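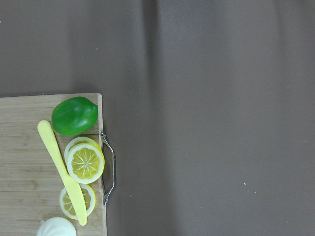
Teaching an arm kitchen jobs: quick tips from the bench
Sille Thygesen, 2018-12-20

Typing these up between sessions. Covers both ways we do it: hand guiding (grab the wrist and push) and remote, with the controls in your lap. Most of it goes for either one. Skip what you know.

Before you start

Write the task as one sentence. "Put the lime in the pink bowl." If you need an "and then" it's two tasks, record them seperately.

Run it with your own hand first. Slow. One hand if the arm has one gripper. You'll find the awkward bit in ten seconds.

Play food is fine for learning. Doesn't rot, doesn't drip, same size every day. Lemon slices are the hard ones, they lie flat and overlap. Start with something round and fat.

Cloth or paper on the table. Plain, no pattern. Pull it tight, tape the corners. Fingers catch a fold and drag the whole lot.

Check what the wrist camera gets before you record, not after. Lost 37 runs in October to a camera that had turned a little on its bracket. All binned.

Laying out the board

Leave room for the fingers. Things jammed against a rim or a handle can't be grabbed from that side, so decide which side you come in from.

Overlap on purpose, later. First batch, everything apart. Next batch, knife across a slice, one slice half under another. Going straight to the messy version just teaches it to hesitate.

Move the board between runs, a hand's width is plenty. Turn it a bit too. Same spot every time and it learns the spot.

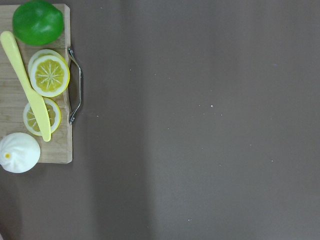 Bowls and spoons

Bowls by the rim. One finger in, the others outside. Close slow, stop when it holds. Thin plastic bends and then pops out.

Tip from the wrist, keep the elbow still. If the elbow swings you'll hit whatever's next door.

Two arms: park one while the other works. Really park it, hands off the control. Doing both at once looks clever and the recordings are mush. Once each side is good alone, then together.

Spoons are worse than bowls. A handle standing up is easy to grab, one lying flat isn't. For flat ones go in steep and pinch near the end. Ladles: watch the heavy end, it swings round in the grip.

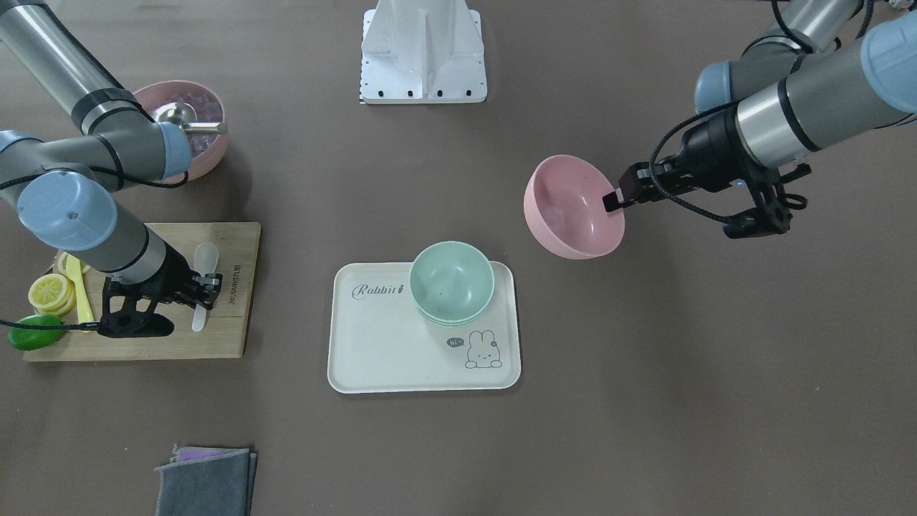

Cables. Leave slack at the wrist but not so much it sweeps the board. Hook-and-loop ties every hand's width, loop up along the forearm. Check again after the first few runs, they creep.

Stacked bowls stick together. Give them a twist before you set the stack down or the arm lifts two. If it does lift two, stop and throw that run out. Don't shake one loose and carry on, it'll learn the shaking.

Steering

Slow at both ends, normal in the middle. Approach, pause one beat, close, pause, lift. Those pauses help a lot when you cut the recordings up later.

Overshot? Back off smoothly and come in again. Keep a few of those, a recovery is worth having. Jerky ones go in the bin.

Same person for a whole batch. Swap drivers and the style changes, mine comes in from the left, others come from above. Both OK, just label it.

Break every 19 runs. That's my number, yours may differ. Thumbs go first, then the eyes.

Keep the stop button where your free hand lands. Not behind the keyboard.

Cups

Pastel cups on a pale tray are hard for the camera. Turn the lights up a little, or shift the tray till there's a clear edge.

Do them upright first. Then lying down, mouth towards the arm, then mouth away. Sideways ones roll when you touch them so come straight down over the middle.
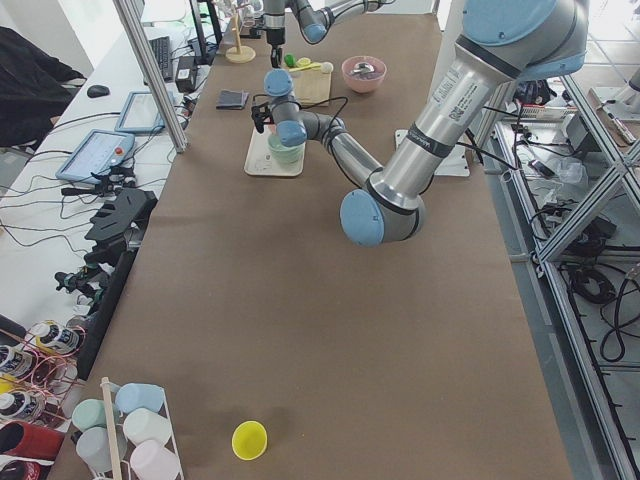
Reach matters more than you'd think. Far end of the table the arm is stretched and gets twitchy, so put the fiddly stuff closer in and leave the far end for big easy things.

Put everything back after each run, even the bits you didn't touch. A cup left on its side from last time is fine if you meant it. Write it down if you did.

File names: task, side, number. lime_right_304. No "final", no "final2". Watch one in every ten all the way thru before you pack up, and wipe the finger pads while it plays.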